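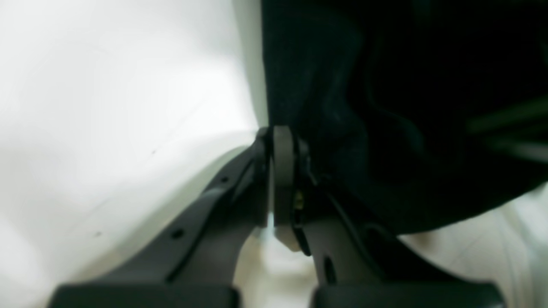

Cledwyn Nicholas reckons we should stop pressing the cloth before it goes on the table, and he told me so twice before I'd got my coat off. His view is that fabric straight off the shelf is the fabric we'll be dealing with all winter, creases and all, so we may as well learn to fold it like that. I said I'd try it for a morning and write down what I thought. So, September, 9.40, kettle on, notebook open.

First go was with the Brastico, unpressed. Horrible! It has a memory like an elephant and every old fold line wants to be the new fold line, even when it's a good finger's width off. I ended up smoothing it from the middle outwards with the flat of my hand and then bringing the long edge over, and it was passable, though the corners had crept. Second go, same piece, I gave it a shake first (a proper one, arms up, like my nan with the sheets) and that did more for it than all the patting. Write that down, Cledwyn: shake, then lay, then leave it alone for a bit.

The Itlow is much easier and I'd forgotten how nice it is to handle. Folds where you put it. It does slide, though, so if you lean on one end to reach the other you drag the whole lot with you. I worked from the short side instead and had no trouble.

Rowlands rang at 10.15 about the order. They can do 300 metres of the plain but not before the end of the month, and the invoice came to 2,887 which is more than I had pencilled in. I've left it on the desk with a note. Somebody please check whether that includes the delivery, I couldn't make head or tail of the second page.

Back to folding. Tried thirds against halves on the Multon offcuts. Thirds sit flatter in the stack but you have to judge the first fold by eye, and my eye before eleven isn't up to much. Halves twice over is quicker and gives a fat edge on one side, so the pile starts leaning once it gets to any height. Turning every other piece round cures the lean. I knew that already from the tea towels at home, no idea why I never did it in here.

Where I've got to: Cledwyn is half right. Pressing can go for the Itlow and the Multon. I'm keeping the iron out for the Brastico until someone shows me a better way with those corners.

To do: more pins, the long ruler back from upstairs, wipe the shelf before the new rolls go on it. Stopped at 12.30 for lunch.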